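May 25, 2019

# Who Reads the Parish Newsletter? A Study of the Batidstead Flirkero

Liam Tully and Aoife Ó Néill

## Why we did this

The Flirkero is the free monthly newsletter of Batidstead. It comes through every letterbox in the village whether the letterbox wants it or not. Our tutor asked for a project on "local media and its audience", and most of the group went off to study podcasts. We chose the Flirkero on the grounds that it was short, it was free, and Aoife's gran had kept a stack of old copies under the stairs.

We wanted to know who reads it, which bits they read, and whether anyone has ever acted on anything printed in it.

## What we did

The print run is 829 copies. We know this from the back page, where it has been printed in very small type since the newsletter went over to colour. We put a one-page questionnaire through doors on the Dultum side of the village, left a box for replies in Hakim (the café by the bus stop, which also does keys), and waited.

We got 74 forms back. Two of them were shopping lists, which we have left out of the results but enjoyed. Another was filled in by a man who wished to complain about the questionnaire, and since he answered every question while doing so, he stayed in.

We also read a run of back issues from October onwards and sorted every item by type: notices, adverts, letters, reports of meetings, and "other". "Other" got out of hand quite early. It includes a poem about drains.

## What we found

**People read it from the back.** Most people who answered said they start with the adverts, then look at the letters, then put it down. The front page, which is nearly always a report of the last parish meeting, was the part most often described as "skipped". One person wrote "I was at the meeting and I still skip it".

**The letters are the real newsletter.** A long argument about the bench outside the church hall ran through every issue we read. It began as a question about varnish. By spring it had taken in the war memorial, dogs, the county council and somebody's brother. Readers who said they had no interest in village matters could tell us exactly where the bench argument had got to.

**Younger readers do exist.** We had expected none. There were a few, though they mostly wanted babysitting work or a second-hand bike. When asked how they would improve the Flirkero, the commonest answer in this group was "put it online". It has been online for years. The web page counter stood at 1036 when we checked, and we think a fair part of that was us.

**Acting on what they read.** This was the hardest thing to measure. Plenty of people said they had gone to a jumble sale after seeing it listed. Nearly all of them then added that they would have gone anyway, because there was a sign on the green.

## Problems with the study

The box in the café was next to the sugar, so our sample leans towards people who take sugar. Question 6 had no "don't know" option and several people drew one in. We should also have tried the questions out on somebody other than each other, as question 4 asks two things at once and got answers to neither.

We can't say much about the people who didn't reply. They may read the Flirkero from cover to cover and simply dislike forms. They may be using it to light the stove, as one neighbour told us over a hedge, though she hadn't filled in a form either and so doesn't count.

## What we would do next

Liam would like to interview the people who write the letters, preferably one at a time. Aoife would rather compare the Flirkero with a newsletter from a bigger place and see whether the bench argument is a local thing or whether every village has one. The back issues have gone back under the stairs, in date order for the first time.

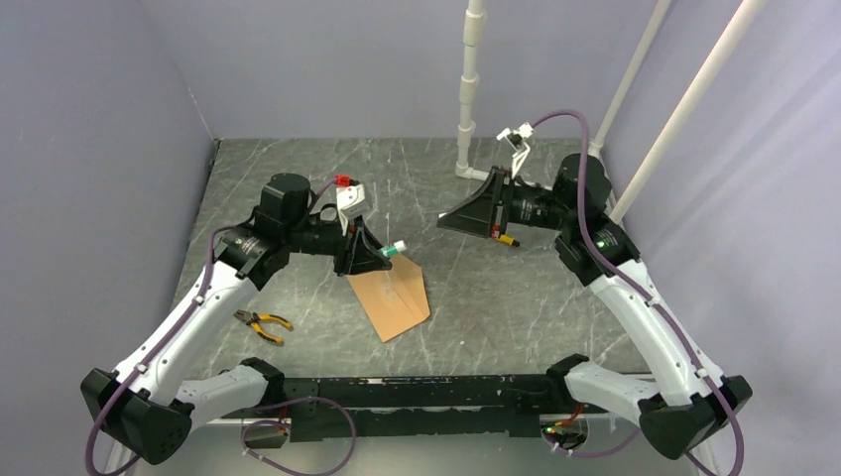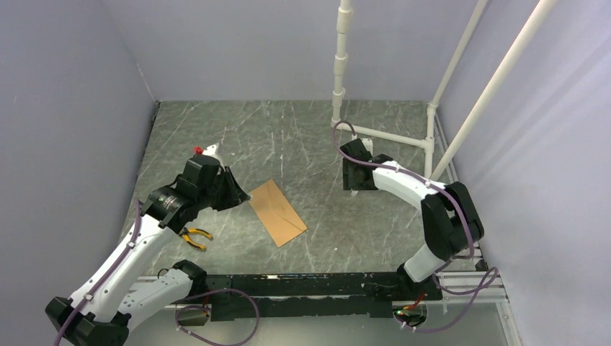
*Two robot arms over a grey marble-patterned tabletop, both pictures.*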